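# Odley stems: sorting and packing notes

Maintained by Morven Nisbet. Corrections go to Lewis Geddes before the March repack.

The set covers single artificial stems used for table and window displays at Sidelmont. It holds 1226 records, one per stem. Vases, ribbon and floral foam are listed separately in `mowat-extras.csv`.

## Fields

| Field | Meaning |
|---|---|
| `stem_id` | number on the paper tag |
| `bloom` | flower type by general look |
| `color` | main petal color |
| `leaf_edge` | `smooth`, `serrated` or `none` |
| `length_cm` | cut end to top of bloom |
| `box` | storage box code |

`bloom` records what a stem resembles. Clustered blue heads go under `hydrangea` even when the supplier sheet used another name. Where the petals shade from light to dark, enter the lighter color and put the darker one in `notes`. 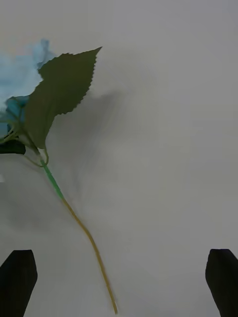

How should a stem be measured if it has been bent for display?

Straighten the main stem by hand, lay it flat and measure from the cut end to the highest petal. Leaves and side wires are left out of the length, even if they reach past the bloom.

## Packing

- Stems under 30 cm go in the shallow trays.
- Stems from 30 to 70 cm lie flat in long boxes, heads alternating.
- Anything longer stands upright in a tube — never folded.
- Press side wires toward the main stem before wrapping.
- Keep tissue between pale petals and dark leaves.

## Known problems

- 109 records have no `leaf_edge` value. Hamish Dalgleish is filling these in by box.
- `teal` and `blue` were used interchangeably in the first pass.
- Detached leaves are kept in box `H-L` and have no records of their own.

Replacement floral tape is ordered from Hekamar. Ask Ustyna Ivanyshyn for the current shade list.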